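About Us

Gullico is a small research company with a very plain interest, and we have found over the years that the plainer we make it sound, the better people understand us. We want robots to be able to tidy a kitchen. We don't mean a kitchen built in a laboratory with everything bolted down and lit from the proper angle. We mean the kind most of us grew up with, where the cloth on the table won't lie flat and the counter has a rice cooker on it and the light comes pouring in through the window whether it suits you or not.

The company was started by Garnet Friesen and Mairéad Rafferty, who had shared an office for longer than either of them likes to admit and had spent most of that time arguing over how a machine ought to learn to use its fingers. Garnet believed in writing the rules down. Mairéad believed in showing it, over and over, the way you would show a child how to set a table. They still argue (usually over lunch, and you are welcome to join in if you visit), but the work we do today leans heavily toward Mairéad's side, and Garnet has been very gracious about it, most days.

Our main project is called Bivach. The idea behind it is that a person with a hand-held gripper can teach a robot a good deal without any robot being in the room. You hold the gripper, you do the chore, and the camera on the tool records what the fingers were facing at every moment. Later on we train a model on those recordings, and the model learns to go from what the camera sees to how the fingers should move next. It means we can work in ordinary homes, at an ordinary pace, with people who cook in those rooms and know where things go.

Putting away utensils is the chore we know best by now, and we are fonder of it than is probably reasonable. Forks are fairly forgiving. Chopsticks are a different matter! They are thin, they roll, the metal ones shine in window light, and a holder already full of them leaves only a narrow gap for the next one.

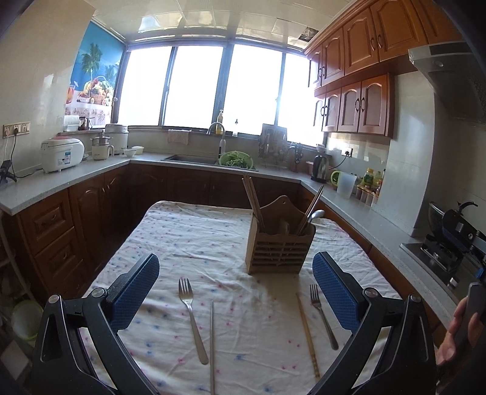
Forks and single chopsticks on the table, with the slatted holder behind them.

For the first stretch of Bivach we recorded 974 demonstrations, all of them beginning with the utensils laid out neatly side by side, and we were rather proud of how tidy the data looked. The model trained on it did well on neat tables and badly on every other sort. Océane Simard, who runs our recording sessions, suggested that we stop being so careful and let things lie where they landed, at whatever angle, with the cloth left in its folds. We went on to 2,597 demonstrations done her way, and the difference was large enough that we threw out our old instructions and wrote new ones, which fit on a single page and mostly say to work the way you would at home.

The second thing we learned had to do with the last little bit of the motion. Picking up a long, thin object is one problem and lowering it upright into a slot is quite another, and we had been treating them as one. Mahsa Nikzad split the training into two stages, the grasp and the insertion, and gave the second stage its own share of the examples, with extra weight on the moments just before the tip meets the holder. Flat pieces and narrow pieces both gained from this. Mahsa would want us to add that the model still struggles when the holder is nearly full, and that she is working on it.

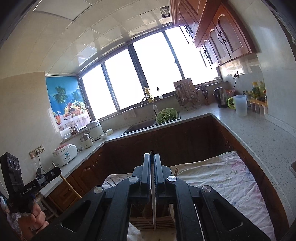

Gullico Project Notes, Issue 3

We put out the Project Notes whenever we have something worth telling, and they are written for anyone who is curious, whether or not they have a technical background. Issue 3 covers the two-stage method from start to finish, including the attempts that didn't pan out, and there is a long piece by Fredy Huamán on bright windows and what they do to a camera held at arm's length. Fredy looks after our hardware and has strong feelings on the subject of windows.

There are more of us than are named on this page, and we try to keep the place friendly. New people spend their first month recording chores themselves before they touch any code, and that goes for everyone, Garnet included (his dish drying rack session is still passed around the office). We think you understand a dataset much better once your own wrist has been tired by it.

If you would like to come and see the work, lend us your kitchen for an afternoon, or just ask a question, please write to us through the contact page. Mairéad reads the messages herself and answers at some length.

Page last updated 05/06/2022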